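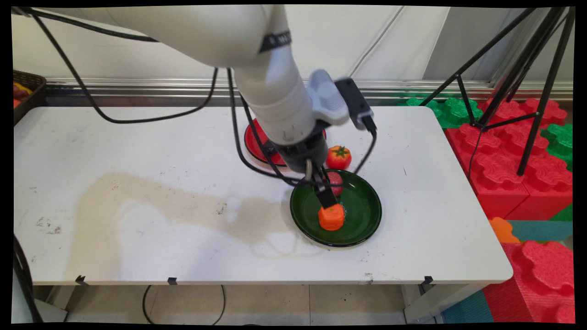
## Re: [unstead-list] Marking who is writing in shared journals

Feb 27, 2019

Cúc Ninh wrote:

> I have kept a forcing journal for a while and the file is now 2950 lines. Povent has started adding to it. At first I put his lines in italics, but I keep forgetting to turn the italics off, and when I copy the text into plain files they are gone anyway. I can no longer tell who wrote the older entries. Twice I have read something back and been sure it was mine, and Povent says it was his.
>
> Two questions. What do people use to mark the speaker? And do you go back and fix old entries, or leave them?
>
> Also, has anyone moved their wonderland notes out of the journal? Mine has pages on Stesosstead (the town, the stairs, the harbor) mixed in with daily entries and I can't find anything.

On marking the speaker: use a prefix at the start of the line, in plain characters. We use one letter and a colon. It survives copying, printing, and changing editors. Formatting does not. Color is worse than italics for this, as half the programs that open the file will drop it without a warning.

Two rules have kept our file readable:

- Every paragraph gets a prefix, including the host's. If only the tulpa's lines are marked, a missing mark reads as the host, and you are back where you started.
- The prefix is typed before the sentence. If it is added after, you are marking from memory, and memory of who had a thought is poor even a minute later.

We also have a third prefix, a question mark, for text neither of us is willing to claim. I resisted this for a long time. It felt like giving up. In practice it is used a few times per session when we are tired and almost never when we are rested, so it has some value as a record of its own. If Povent is new to writing I would expect a lot of question marks in the first month. I would not read anything into them.

On old entries: leave the text alone. Put a line at the point where the new rules start, and treat everything before it as unmarked. If the two of you want to go through it together, write your opinions in a separate file with the line numbers. Once you edit the original you have lost the only thing you could check against. I did this to 900 lines of ours before I thought better of it, and there is no copy. My tulpa, Trịnh, still brings it up. She holds that several of those lines were hers and I have no way to argue.

I would also be careful with "he says it was his." I don't mean that he is wrong. Both of you are reading the same old sentence now, with the same information, and whoever likes it more will tend to claim it. Trịnh and I tested this by each claiming lines on separate evenings, without looking at the earlier list. We both claimed most of the good ones.

On wonderland notes: yes, split them out. One file per place is too many. We use a single file with a heading per place, sorted by name, and the journal only refers to it ("went to the mill, see mill"). When a place changes, add the new description below the old one. Do not overwrite. Places drift, and it is useful to see how. Our mill lost its upper floor at some point and the journal shows no day on which either of us decided that.

For the stairs, if they connect more than one area, give them their own heading. Otherwise you will describe them once from each end and the two will not match.

File size: ours gets slow to open past 1000 entries, which is the fault of the old editor I use. I start a new file each March and keep the old ones read-only. Search still works across all of them.

One thing you didn't ask. If Povent wants a journal that you do not edit, let him have it, even if it is your hands doing the typing. Trịnh asked for one last year. Hers has longer entries than the shared file and fewer question marks. She has asked me not to quote from it here.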